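Groladari Pass, the week after the thaw
2026-08-13

We drove the pass road in late July, west to east, starting from Jesuria and finishing at Sabbagh. The whole run is 377 kilometres if you include the spur to the lookout. Most people do it in a day. We took two nights and I would do the same again, mainly because the upper section is slow and the light goes early at this time of year.

The gate at the bottom opens at seven. You pay at the booth or at the machine next to it, which only took cards when we were there. Chains have to be carried until the end of the season even if the road is bare, and they do check. Ours were hired from the servo in Jesuria and came back unused.
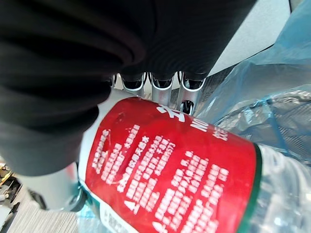

Packing for the top is the bit I always get wrong. It was 13 degrees at the gate and below freezing with wind at the lookout, and the car park is a fair walk from the railing. I took one thick black layer, the kind of soft cloth that bunches up into a great heap whenever you put it down, and a plastic water bottle, and that covered me for the whole day. There is no tap above the halfway hut. The toilets there were open but the kiosk was shut.

From the hut the road climbs another 600 metres in a run of tight bends. The surface is good apart from a patched stretch after the second tunnel, where you should stay well left. Buses use this road and they need all of it on the corners. There are pull-outs on the uphill side and locals expect you to use them.

The lookout faces north-east. We had cloud the first afternoon and saw nothing, so we slept at Brulum and drove back up in the morning. It was clear until ten or so, then it closed in again. Check the road camera before you leave, as the forecast for the valley is no use for the top. 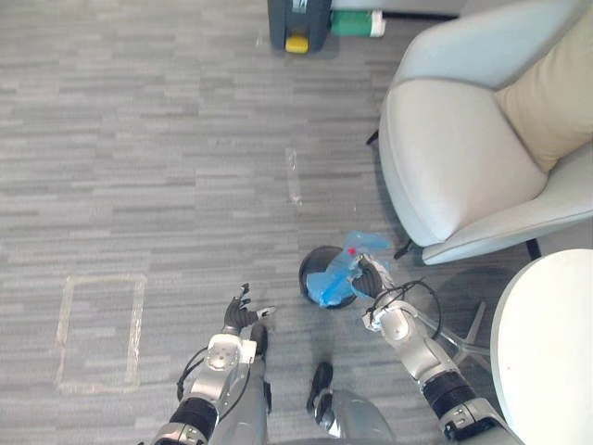
Brulum has one motel and a campground with cabins. We had a cabin, which was plain and warm enough. It had the usual hard-wearing floor covering, low grey carpet with streaks of lighter and darker grey, and I appreciated it after walking grit in from the car park. Bring a plastic bag for wet boots, a blue one like ours or whatever is under your sink. Checkout is at ten and the key goes in a box by the office.

The descent to Sabbagh is easier driving but hard on brakes. Use a low gear from the top. We stopped at the old quarry for lunch and got fuel at the first roundabout in town, which was cheaper than Jesuria.

Next time I'd like to walk the track from the hut to the lake. It was closed for repairs in July and the sign didn't give a date for reopening.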